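Maglaya Rooms: data card and README

Welcome to Maglaya Rooms! This is a collection of close-up pictures of ordinary rooms and the things in them, put together for people who love surfaces as much as we do: carpet, molded plastic, mesh, metal, fabric. Version of Dec 14, 2023.

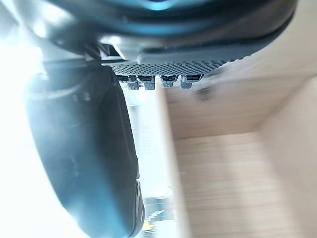
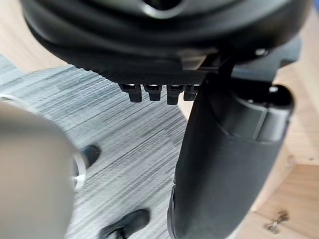

What you get
2431 pictures in the main folder, plus 100 set aside for testing. We were hoping for 3000 and will keep adding until we get there (more rugs are coming, and we can't wait).

Folders
floors: carpet, tile, boards
furniture: chairs, desks, shelves
small_parts: screws, caps, collars, tabs
mixed: anything that wouldn't sit still in one folder

Labels
Each picture has a short text file with the same name. It lists up to 4 surface words, such as "striped" or "matte". The words come from the Truser list, which we trimmed in September after finding three different spellings of gray. Stripes on carpet were great fun to label, and we'd love to hear how your model does with them!

Known problems
Blur is kept on purpose. Dark plastic against dark plastic is hard, so expect some disagreement there.

Loading
Unzip, then point the Zilell reader at the top folder. Older readers skip "mixed".

Credit
Please cite as Maglaya Rooms, Cillgate.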